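Why I have gone back to two fingers

I have spent most of October swapping hands on the same arm, and I've come out of it fonder of the plain two-finger gripper than I have been in years. I know that isn't the fashionable view. Gualtiero Negri at Cellunen keeps telling me the future is soft and many-fingered, and he may well be right, but I'd like him to try picking up crockery with it first!

Plates are my favourite test. A block will forgive almost anything, while a plate has a thin rim, a curve and a habit of swinging the moment you hold it off centre. We put the Drevus two-finger unit and the softer Tseng hand through 800 attempts each, same arm, same controller, and I enjoyed nearly every one of them (the last 100 were a slog). 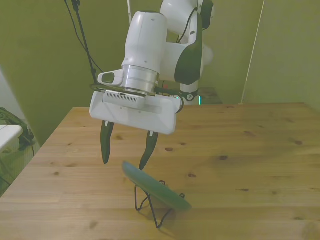
What won me over was how readable the failures were. When the Drevus missed, I could say why within a minute: wrong approach angle, fingers opened too wide, a few millimetres too low. With the Tseng I mostly shrugged and ran it again. It did grip more gently, and for fruit I'd pick it without a second thought, but I learned far less from it.

There's the wiring too, which reviews skip. One cable round the wrist is something I can live with. The Gadgate hand I tried last spring needed air lines as well, and I spent whole afternoons re-routing them.

So my plea to anyone fitting out a bench is to start simple and get properly good at it. I'm moving on to bowls next, and Gualtiero has promised to bring his own hand along.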